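4.2 What the floor looked like once the work moved

I should say up front that I came to the Duvach plant expecting to write about jobs going away, and I spent most of my first month writing about lids instead. Lids, flaps, panels, covers, anything with a hinge that has to be open before the next thing can happen. The plant runs 17 machines on the line we studied, and under the old routine an operator opened and closed every one of them by hand, up to 300 times a shift across the line. People had feelings about this! One operator told me she could tell which machine she was at with her eyes closed, just from how the flap pushed back.

When the Tudow scheduling system came in (Section 3), it took over the order of the work first and the handling second. That order matters a lot for what I'm going to argue. Operators lost the say over which machine came next months before anything else touched a panel, and in my interviews that was the change they kept going back to. The handling part they were mostly curious about, and a few of them got really good at showing how a flap ought to be approached, with the hand-held gripper as well as with their own fingers.
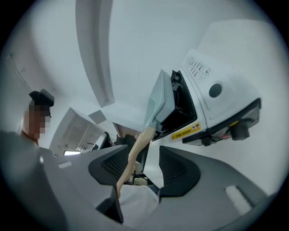

Figure 4. Work at a white machine with its panel tilted open, seen from the hand-held gripper. A yellow warning label sits below the opening.

The showing is a job in itself, and the plant was slow to see it that way. In July the four operators who did most of it were still being counted against the same target as everybody else, 600 pieces a shift, and they fell behind, of course they did. One of them started coming in at 5:30 in the morning so the numbers would look right on the board. I only found out because I was there early myself, hunting for an outlet. The shift lead fixed it the following month by giving demonstration time its own code in the Josard timesheet software, and the early mornings stopped.

I also want to say something about skill here, because the survey answers (Table 2) make it look flatter than it was on the floor. On paper, "opens panel, checks inside, closes panel" is one line in the task list. Watching people do it, I kept filling up my notebook: how far they let the panel swing, where the other hand went, when they bent down to look and when they just listened. Operators who had never been asked to explain any of that were now explaining it several times a day, and some liked it a lot more than others. Two asked to go back to regular line work, and both got their wish.

At the Cheetham site, which had the same machines and no demonstration work at all, I heard almost none of this kind of talk. People there described the new system as something that arrived. I come back to that difference in Section 5, along with the pay question, which the two sites handled very differently.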